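Notes for the Plimness club talk, February, 7 p.m. slot

OK, start quick, people will still be getting coffee. Say hi, say I've run the league at Isaneck for a while now and I'm going to talk about tee signs and course maps, and yes, I can fill half an hour with tee signs!

First story: my first round at Rutherford. I walked off the fourth green, took the wrong path and threw a really nice drive at the basket for hole nine. Nice drive, wrong basket. (Pause for laughs. If no laughs, keep moving.) The sign was there, it was just behind me and facing the parking lot.

So, what goes on a sign. Hole number, big. Distance, big. I like 242 feet written as 242 feet, with no second number for a tee pad that got pulled out years ago. Then an arrow to the next tee. If you only have money for one thing, buy the arrow.

Ask the room: who has played Bavau? Hole six there is 600 feet with a blind turn, and the sign shows a straight line. I love that course, I've thrown a disc into that creek more times than I'd like to admit, and I'd still fix that sign before I touched a single basket.

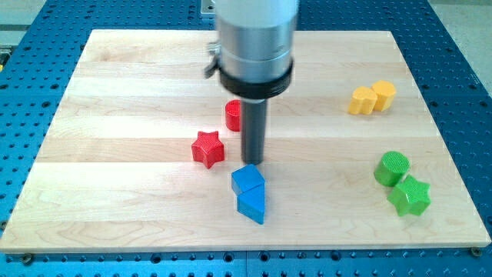
Light wooden board on the blue perforated table, tool overhead

Money part, don't rush it. Our last order at Isaneck came to 1,072 dollars, posts and hardware included. We had 140 people on the league list that season and a putting night covered most of it. Say that we did it in two batches, front nine first, and that I'd do it that way again because we caught two wrong distances before the second order went in.

Placement: stand on the tee like you're about to throw, then have a friend walk in from the previous basket. Both of you should be able to read the thing. Mention mud. Mention left-handers, who always get forgotten when the post goes in right where their reach-back is.

Questions now. Someone will ask about QR codes. I like them fine, but my phone gets no signal on the back nine at Isaneck, so keep the printed map too.

Remind them doubles sign-up is on the table by the door.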